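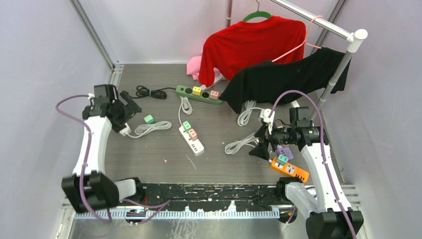 흰색 로봇 팔 두 대와 보라색 케이블, 회색 나뭇결 바닥

오래된 태블릿과 노트북, 조금 더 오래 데리고 사는 법

글: 주사라 메이렐리스

우리 집에는 아홉 해째 쓰는 태블릿이 한 대 있습니다. 모서리 칠은 다 벗겨졌고 앱을 열면 한숨 한 번 쉴 만큼 기다려야 하지만, 아침마다 부엌에서 라디오를 틀어 주고 반죽 비율도 보여 주니 내보낼 마음이 안 생기네요. 지난번에 키보드 청소 이야기를 짧게 썼더니 서랍에 넣어 둔 기기는 어떻게 하느냐, 충전은 얼마나 해 두느냐 하는 편지가 꽤 왔어요. 그래서 오늘은 제가 집에서 하는 일들을 생각나는 대로 적어 보려고 합니다. 순서는 크게 상관없으니 차 한 잔 옆에 두고 필요한 데만 골라 읽으셔도 됩니다.

화면 닦기

먼저 전원을 끄세요. 꺼진 화면이라야 손자국이 잘 보이고, 닦다가 엉뚱한 사람에게 전화를 거는 일도 없습니다(네, 제가 해 봤습니다. 일요일 새벽이었어요). 마른 극세사 천으로 먼지를 먼저 걷어 내고, 남은 자국은 천 한쪽 귀퉁이에 물을 아주 조금 묻혀서 닦습니다. 물은 꼭 천에 묻혀 주세요. 화면에 바로 뿌리면 테두리 틈으로 스며듭니다.

주방에서 쓰는 유리 세정제와 키친타월은 권하지 않아요. 화면 코팅이 상할 수 있고, 종이는 보기보다 거칠거든요. 안경 닦는 천이면 충분한데, 섬유유연제 없이 따로 빨아서 그늘에 말려 두면 몇 년은 거뜬히 씁니다. 저는 세 장을 돌려 가며 쓰고, 그중 한 장은 늘 어디론가 사라져 있습니다.

충전 단자에 낀 먼지

케이블이 헐겁게 꽂히거나 각도를 맞춰야만 충전이 된다면 고장이라고 단정하기 전에 단자 안을 들여다보세요. 주머니나 가방에 넣고 다닌 기기는 보푸라기가 단자 바닥에 펠트처럼 눌려 있을 때가 많습니다. 전원을 끄고 밝은 등 아래서, 나무 이쑤시개 끝을 칼로 납작하게 깎아 살살 긁어냅니다. 핀이나 바늘은 절대 안 돼요! 단자 안쪽 접점이 휘면 그때는 정말로 수리점에 가야 합니다.

언니 달바는 이걸 모르고 케이블만 네 개를 새로 샀답니다. 먼지를 빼고 나니 제일 처음 쓰던 케이블이 딱 소리를 내며 들어가더래요. 입으로 후 부는 것도 참아 주세요. 습기가 같이 들어갑니다.

케이블에 이름표 달기

서랍을 열면 검은 케이블이 한 뭉치 나오는 집, 우리 집만은 아닐 거예요. 빵 봉지를 묶는 납작한 플라스틱 집게가 있으면 버리지 말고 모아 두세요. 유성 펜으로 '태블릿', '카메라', '거실 스피커'라고 써서 플러그 가까운 쪽에 끼우면 그만입니다. 집게가 없으면 마스킹 테이프를 깃발 모양으로 접어 붙여도 되고요. 저는 산 해를 같이 적어 둡니다. 나중에 버릴 것을 고를 때 아주 편해요.

감을 때는 손바닥에 팽팽하게 돌돌 말지 말고 커다란 고리 모양으로 느슨하게 감으세요. 플러그 바로 뒤 목 부분이 제일 먼저 끊어집니다. 그 자리가 벌써 하얗게 갈라졌거나 속이 보이면 테이프로 감아 버티지 마시고 보내 주는 게 맞습니다. 아까워도요.

안 쓰는 기기의 배터리

여행용으로만 쓰는 노트북이나 아이들이 두고 간 전화기처럼 오래 쉬는 기기는 절반쯤 충전한 채로 꺼서 보관하는 편이 좋습니다. 가득 채워 두는 것도, 바닥까지 비워 두는 것도 배터리에는 고된 일이에요. 석 달에 한 번 꺼내 보고 많이 줄었으면 다시 절반까지 올려 줍니다. 저는 달력의 금요일 칸에 작은 번개 그림을 그려 두는데, 손주가 그걸 비 오는 날 표시로 알고 우산을 챙겨 나간 적도 있었지요.

보관 장소는 서늘하고 마른 곳이면 됩니다. 8월의 자동차 안이나 볕 드는 창턱은 피해 주세요. 뚜껑이 들뜨거나 뒷면이 볼록해진 기기는 충전도, 눌러 보는 것도 하지 말고 불붙을 물건과 떨어뜨려 둔 다음 동네 수거처에 어떻게 가져가면 되는지 전화로 먼저 물어보세요.

멀티탭은 한 번씩 비워 보기

일 년에 한두 번, 멀티탭에 꽂힌 것을 몽땅 뽑아 보시기를 권합니다. 뭐가 뭔지 모르는 어댑터가 꼭 하나는 나옵니다. 우리 집에서는 몇 해 전에 버린 프린터 어댑터가 그때까지 꽂혀 있었어요. 벽에서 플러그를 뺀 상태로 마른 솔이나 붓을 써서 구멍 둘레 먼지를 털고, 누렇게 변색된 자리나 눌은 냄새가 없는지 살핍니다. 하나라도 있으면 새것으로 바꾸세요.

히터나 전기 주전자처럼 힘을 많이 쓰는 것은 벽 콘센트에 직접 꽂고, 멀티탭에 멀티탭을 이어 쓰는 일도 하지 않는 게 좋습니다. 카펫 밑으로 전선을 숨기는 것도 보기에는 깔끔하지만 열이 빠질 데가 없어요.

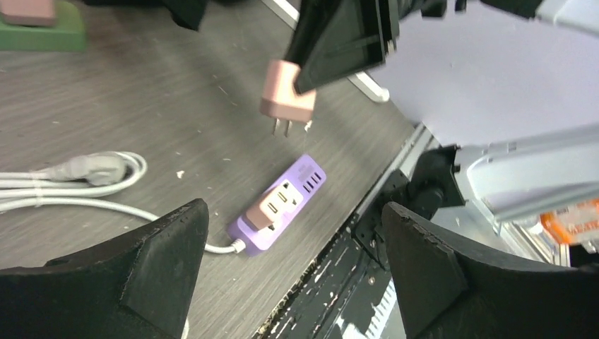 사진 옮겨 두기

기기가 느려졌다고 할 때 저장 공간이 꽉 찬 경우가 참 많습니다. 제 태블릿에는 사진이 3,479장 들어 있었는데, 절반은 흔들린 고양이 꼬리였고 나머지 절반의 절반은 장 볼 목록을 찍은 것이었어요. 한 번에 다 정리하려고 들면 십중팔구 중간에 옛 사진 구경으로 빠집니다. 저녁 뉴스 보는 동안 한 달 치씩만 지운다고 생각하면 한결 수월해요.

남길 사진은 두 군데에 두세요. 외장 저장 장치 하나, 그리고 다른 장소에 하나. 저는 두 번째 것을 발키리아 로페스네 집 책장에 맡겨 두었고, 발키리아 것은 제 바느질 상자에 들어 있습니다. 옮긴 다음에는 아무 사진이나 몇 장 열어 보고, 잘 열리는 걸 확인한 뒤에 원본을 지웁니다.

키보드에 뭘 쏟았을 때

바로 끄고, 충전기를 빼고, 뒤집어서 수건 위에 천막처럼 세워 둡니다. 드라이어의 뜨거운 바람은 쓰지 마세요. 쌀통에 묻는 방법도 많이들 하시는데 쌀가루가 틈에 들어가서 일이 하나 더 늘어납니다. 맹물이 아니라 커피나 주스였다면 마른 것처럼 보여도 켜지 말고 수리점에 가져가세요. 무엇을 얼마나 쏟았는지 솔직하게 말해 주면 고치는 사람이 훨씬 빨리 일을 합니다.

평소의 끈적한 자판은 전원을 끈 뒤 면봉에 소독용 알코올을 살짝 묻혀서, 물기가 흐르지 않을 만큼 꼭 눌러 짠 다음 글쇠 둘레를 따라 돌리면 됩니다. 과자 부스러기는 노트북을 기울여 부드러운 붓으로 쓸어내리고요.

떠나보내기 전에

정말 쓸 수 없게 된 기기라도 계정에서 로그아웃하고 초기화까지 마친 뒤에 내놓으세요. 메모리 카드가 그대로 꽂혀 있는지도 봐 주시고요. 충전기는 다른 기기에 맞는 경우가 많으니 이름표를 달아 하나쯤 남겨 두면 요긴합니다. 상자는, 음, 저도 아직 못 버렸습니다.

다음 편에는 리모컨 건전지 칸에 낀 하얀 가루 닦는 법을 쓸게요. 지우마르 바스투스 씨가 보내 주신 질문인데, 답장이 늦어 미안합니다.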